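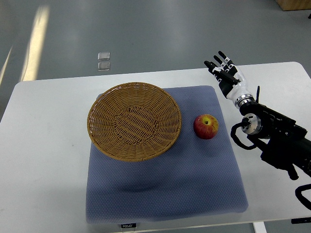
Basket on the padded mat, white table.

January 6, 2019

Pulov car, winter rebuild. Gearbox back in, brakes half done, dampers away.

Started with the gearbox. Colombo had it back to us before the holidays but it sat in its crate until today. Their sheet says new dog rings on second and third, new selector fork, bearings inspected and kept. I took the side cover off anyway and had a look before it went near the car. Dogs look clean, edges square, no burrs. The fork is the later pattern with the thicker pad. Selector drum turns freely by hand in both directions and every gear goes in with the input shaft being rocked. Second is a touch stiffer than the others but I put that down to new parts.

For anyone who wasn't at Clumer in July: the car was jumping out of second on the overrun, mostly into the hairpin, and the driver was holding the lever in by the end. Data showed the revs flaring each time he came off the throttle at 3000 or just under it. We changed the linkage bushes at the circuit and it made no difference. The old dog rings had rounded off on the coast side, so that was that. I have kept the worst one in the drawer under the lathe with a tag on it. Please leave it there, I want to show it to whoever drives the car this year.

Box on to the engine took longer than it should have. The dowel on the left side of the bellhousing was tight and I didn't want to pull it up with the bolts. Took it off again, cleaned the hole with fine cloth, smear of grease, went straight on. Clutch alignment tool is the one with the blue handle. The other one is worn and will let the plate sit low, so I have put it in the scrap bin. If somebody wants it for another job, take it out, but don't use it on this car.

Bellhousing bolts torqued and marked with paint. Gearbox mount bolts are only finger tight because the rear crossmember has to come off again for the exhaust. Do not fill the box with oil until the mount is done. I have tied a label to the filler.

Linkage: new rod ends both sides, lock nuts not yet done up. The lever sits slightly further back than before and I think the driver will prefer that, but it needs checking with the seat in. The gate feels better. There was a lot of slop in the rear joint which we had been blaming on the box.

Exhaust. Crack at the second bracket again, same place as last year, running round the weld. Welding it up a third time is a waste of gas. The bracket is solid and the engine is not, so the pipe takes all the movement. I have drawn up a bracket with a rubber bobbin in it and the drawing is on the board. It wants to be in steel, not the aluminium offcut that somebody has left next to the drawing. Clearance to the floor is tight. Check with the suspension on full droop and full bump before final welding.

Brakes. Front calipers stripped, cleaned, new seals in. One piston on the front left had a mark on it, a scratch running along its length that you can feel with a fingernail. Replaced it from stock. That leaves 2 pistons on the shelf, so more to be ordered before the first test. Discs measured and they are all inside the limit, although the front left is the thinnest, which fits with the piston hanging up. Rear calipers not touched yet. The bleed nipple on the right rear is rounded and will need the proper extractor. Don't put grips on it, it has had grips on it before.

Mirko Rinaldi rang while I was on the brakes. Dampers are still at Onska. They have run all four on the dyno and the rears are fine, within what they would call normal for the mileage. The front pair don't match. The right one is down on rebound at low speed and they found the shim stack had one shim in upside down, or the wrong shim, he wasn't clear on which. Either way it was us or whoever had it before us. I said do both fronts to the same build and send us the curves on paper as well as by email. He is not sure about the delivery date. He also wanted to know if we are going with the softer front springs for Clumer. I told him I would rather find out what the car does with a matched pair of dampers first, and he agreed with that more quickly than I expected.

This does explain some of last season. The driver kept saying the car was lazy turning left and we kept moving ride heights about. Go back through the set-up sheets and put a line through any conclusion about front ride height after the spring change. I've done the first few.

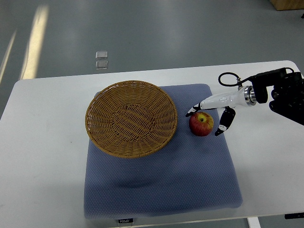
Corner weights can't be done until the dampers are back, so the flat patch stays marked out and please don't park anything on it. I re-levelled the pads with the long level and the water tube. The rear right pad had sunk a little, one shim under it now. The shim is taped down.

Fuel system. Filter changed, old one cut open. Some fine grey stuff in the pleats, not magnetic. Probably from the foam in the cell going off. The cell foam has a date on it and is near the end of its life in any case. I would replace the foam now while the back of the car is open. It is an unpleasant job but it is a worse one with the floor in. Collector pot is clean. Lift pump drew down to the last litre without any fuss when I tried it before draining, so I've left the pickup as it is.

Electrics. The intermittent fault on the rear rain light is found. The wire was chafed through on the edge of the gearbox tunnel, under the tape, where you couldn't see it. Cut back, joined, sleeved and moved to the other side of the rail with a proper clip. While I was in there I found the earth strap from the engine to the chassis held by one bolt with no washer under it. Now has a washer. The dash still drops out for a moment on cranking. Battery is old, so try it with the slave battery before anyone starts taking the loom apart.

Wheels. One of the wet set has a flat on the inner rim, not visible with the tyre on. Took it off because it wouldn't hold pressure overnight. It can go for straightening but I want it crack tested after and if that costs more than a used wheel we will buy a used wheel. Wheel studs all changed at the front. Rears to do. Nuts need another torque check after the first 100 km, write it on the test sheet so it doesn't get forgotten like it was last time.

Engine is untouched apart from plugs and a leak-down check. Three cylinders very even, number 2 slightly worse than the rest, air going past the exhaust valve by the sound of it. Not enough to lift the head for. Check it again once it has been run and is warm. If it is any worse then the head comes off before Clumer and not after.

To do next, in this order:
Exhaust bracket made up and tacked.
Crossmember on, gearbox mount torqued, then oil in the box.
Linkage lock nuts.
Rear calipers, including the rounded nipple.
Order pistons, rear studs, foam for the cell.
Chase Onska for a date.
Seat in and check lever position.

Seat mounts need looking at as well. The left rear one has a washer stack on it that I don't like and I can't find a note of who put it there or why. The belts are in date for this season.

Borrowed the small torque wrench from the engine room. It is back on its hook. The big one reads low compared with it where the ranges overlap and should go for calibration before we do the hubs.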